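The sorting table at Rana will reopen to families in August, and I have been asked by several parents to set down in writing how the crayon supply is kept. I have maintained these notes privately for some time. They are published here in the form in which I use them, with a few additions for readers who do not attend the Saturday sessions.

## Background

Rana is a small lending room for art supplies. It occupies the ground floor of the former Sitport print shop, and it lends boxed sets of crayons, pencils and paper to households and to home day cares. Borrowers return the sets when they are finished with them. Very few sets come back complete, and a good number come back with more than they left with, including items that belong to no set of ours.

At the last full inventory the room held 2,656 crayons. Of these, 1,940 were judged fit to lend. A further 531 were usable but short, and were placed in the melting stock. The remainder were bare stubs or were too badly stained by other colors to be of use, and they were discarded.

The inventory took two evenings longer than planned. The delay was caused almost entirely by browns, which had been filed under three different names by three different people.

## The Table

Sorting is done on one light wooden table with plastic baskets along the back. I prefer this arrangement to the shelf system we inherited. The baskets stay in place, the crayons are tipped out in front of them, and a person seated at the table can reach everything without rising.

A small quantity should be put out at one time. When an entire returned box is emptied at once, the crayons roll, the wrappers catch on one another, and the person sorting begins to work by handfuls. Errors made in that way are tedious to correct afterward. A dozen or so, spread apart, is a comfortable amount for an adult, and fewer is better for a child.

Browns and blues make up a large share of what comes back to us. Children in our area appear to use the reds and pinks down to nothing and to leave the browns almost untouched. I have no explanation for the blues.

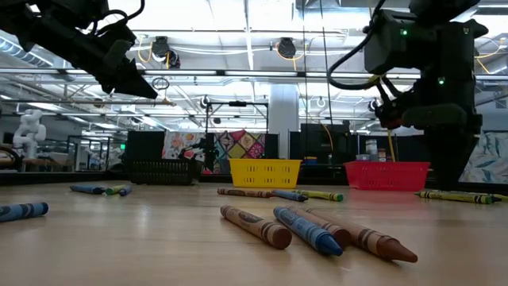
## Order of Work

The following order is used for every returned set.

1. Remove anything that is not a crayon. Pencil shavings, stickers and paper clips are the usual finds.
2. Wipe each crayon with a dry cotton cloth. Damp cloths loosen the wrappers and should not be used.
3. Check the length against the line marked on the Zaser ruler. A crayon shorter than the line goes to the melting stock.
4. Sort the remaining crayons by color family. Yellow-green is filed with the greens, whatever the wrapper may call it.
5. Place sorted crayons in the baskets with the tips facing the same way.

Wrappers should be left on wherever possible. A torn wrapper is acceptable. A crayon without any wrapper may still be lent, but it is placed in the day care sets, where color names are of less concern.

## Baskets and Storage

The baskets are lightweight and wash well in a sink with ordinary dish soap. They must be fully dry before crayons are returned to them. They are used for sorting only, and finished sets are moved to lidded boxes on the same day.

The lidded boxes came from Plalosport when that store closed its craft department. They are sturdy, although the lids are stiff and smaller children will need help with them. Each box carries a card listing its contents. Please do not write on the card. Changes are entered at the desk.

## Donations

Used crayons are accepted during opening hours. They need not be sorted or cleaned in advance. We are unable to accept scented crayons, glitter crayons or anything that has been stored in a hot vehicle. Reds, pinks and oranges are especially welcome. We have sufficient browns.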